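Maya Yammine @maya_yammine
Ich sortiere Klemmbausteine. Rote. Nur rote. Fragt nicht nach meinem Studium. 1/11

Vorgeschichte: Rawan hat im März einen Posten gebrauchte Steine ersteigert, rund 4.000 Stück, »nach Farben vorsortiert«. Vorsortiert hieß, dass im roten Beutel auch Weinrot, Ziegelrot und ein Pflaster lagen. 2/11

Also Tisch freigeräumt, Handschuhe an, Stein für Stein. Ich hatte mir das meditativ vorgestellt. 3/11
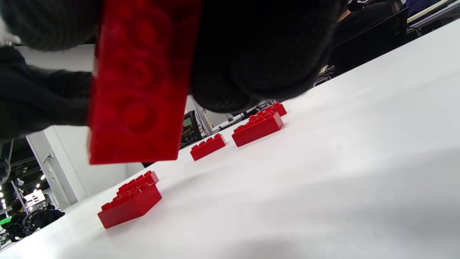 Wie bekommt man zwei Steine auseinander, die fest zusammensitzen?
Am besten mit einem Steinetrenner. Den flach auf die Noppen setzen, Hebel runterdrücken, fertig. Zähne funktionieren auch, bis sie es nicht mehr tun. 4/11

Meinen Trenner habe ich übrigens in einer Schublade gefunden, unter der Garantiekarte eines Toasters, den ich seit drei Jahren nicht mehr besitze. 5/11

Zwischenstand: Ich habe jetzt eine Meinung zu Klemmkraft. Marjatta hat gefragt, wie mein Tag war, und sie hat diese Meinung bekommen. Vollständig. 6/11

Ein weißer Tisch ist fürs Sortieren in Rot übrigens großartig. Bei den weißen Steinen werde ich das anders sehen. 7/11

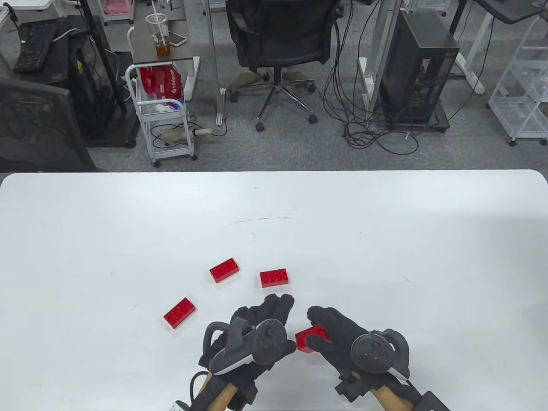

Vier Rote auf Weiß, einer davon schon in der Hand.

Meinir schlägt vor, nach Größe zu sortieren und die Farbe zu ignorieren. Meinir hat auch ihre Bücher nach Höhe stehen. Wir reden im Moment wenig. 8/11

Die 2x4er kommen bei mir in eine eigene Kiste. Es ist der Stein, von dem man immer genug hat, bis man eine Wand anfängt, und dann fehlen genau zwei. 9/11

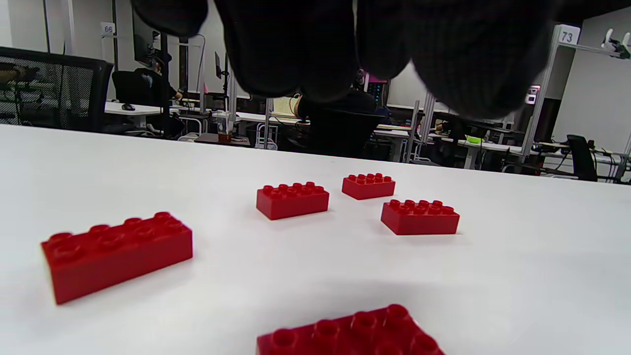

Und dann kauft man nach, einen ganzen Beutel natürlich, weil es die zwei einzeln nur mit Versand gibt. So ist Rawan vermutlich überhaupt an den Posten geraten. 10/11

Morgen Blau. Wer Sortierkästen mit Deckel abzugeben hat: DMs sind offen. Raghda, deiner ohne Deckel zählt nicht. 11/11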